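Empiezo por confesar que este trabajo iba a ir de otra cosa. En mayo, cuando repartieron los temas, me pedí «fricción en superficies domésticas» porque sonaba fácil, y al final he acabado escribiendo un informe entero sobre una bola blanca encima de una mesa blanca. No me arrepiento (bueno, un poco, las noches de antes de la entrega).

## La pregunta

Quería saber cuánto se mueve sola una bola ligera en una mesa que parece plana. En casa tengo una mesa en la que todo rueda hacia la ventana, y siempre pensé que era culpa del suelo. Mackenzie Sutherland, que me tutorizó el trabajo, me dijo que antes de culpar al suelo midiera algo – lo que fuera, pero que midiera. Así que elegí la mesa del aula grande del centro de Plirkville, que tiene el tablero liso y blanco, y una bola de color crema del tamaño de las de ping-pong.

## Cómo lo hice

Lo primero fue nivelar. Metí cartoncitos debajo de dos patas hasta que el nivel de burbuja se quedó quieto, y luego pasé un paño seco por el tablero. Parece una tontería, pero una miga desvía la bola muchísimo más que una inclinación pequeña. Lo aprendí en la primera tarde, que tuve que tirar entera a la basura.

Después marqué el centro con un punto de lápiz muy flojo. La rutina era siempre la misma: colocar la bola sobre el punto, soltarla sin empujarla, esperar y apuntar si se había quedado o se había ido, y hacia qué lado.

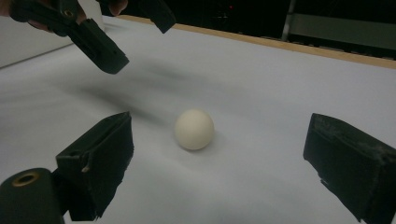

Lo de soltarla sin empujar es lo más difícil de todo el proyecto, en serio. Con los dedos se te queda pegada un instante y, al retirarlos, ya le has dado un toquecito. Probé a abrir la mano muy despacio y también de golpe, y me quedo con abrir despacio y por los dos lados a la vez. Si un lado se separa antes que el otro, la bola se va detrás.

Hice series de 100 repeticiones con un descanso entre una y otra, porque a partir de cierto momento me volvía torpe y se notaba en la libreta. En total salieron 500 en la mesa nivelada. La libreta es una Semeck de las de cuadrícula y ha terminado con manchas de café en casi todas las hojas.

## Lo que salió

En la mesa nivelada la bola se quedó en su sitio casi siempre. Cuando se fue, se fue poquito, y no encontré un lado favorito. Al quitar los cartones cambió todo: la bola se iba siempre hacia la pared del fondo, aunque la inclinación no se veía a simple vista. ¡Me hizo mucha ilusión! Por fin algo que podía explicar a mi familia sin sacar una tabla.

También probé con 6 bolas distintas de la misma caja, por si la mía tenía alguna manía. Una de ellas acababa casi siempre con la misma zona hacia abajo, y sospecho que es por la costura, que debe de pesar un pelín más. No lo he comprobado bien, así que lo dejo como sospecha y nada más. En el aula de Fatimden, donde repetí una serie corta, hizo lo mismo.

## Blanco sobre blanco

Un problema que no había previsto: una bola crema en un tablero blanco se ve regular. La sombra ayuda bastante, porque la mancha suave que deja en la mesa te dice dónde está apoyada. Aun así, hubo ratos en los que tenía que agacharme hasta poner los ojos a la altura del tablero para decidir si se había movido o si me lo estaba inventando. Pensé en pintarle una raya con rotulador, pero Mackenzie me avisó de que entonces ya no sería la misma bola en todas las series, y tenía razón.
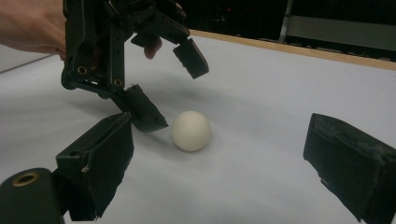
*1,445 palabras en la versión completa, con anexos*

## Qué cambiaría

Usaría una lámpara fija. Con la luz del techo y la de la ventana mezcladas, la sombra iba cambiando a lo largo de la tarde y a las siete ya no veía lo mismo que a las cuatro. También apuntaría la temperatura del aula – no creo que influya, pero me lo preguntaron en la presentación y me quedé en blanco.

Y me gustaría repetirlo todo con un mantel puesto. Semeniuk, el manual que usamos en clase, dedica un apartado a las superficies blandas y yo me lo salté por falta de tiempo. En mi casa la mesa lleva mantel la mitad del año, y con él puesto las cosas ruedan menos hacia la ventana.

Los anexos con las series están en la carpeta compartida del grupo. La primera tarde también está, tachada.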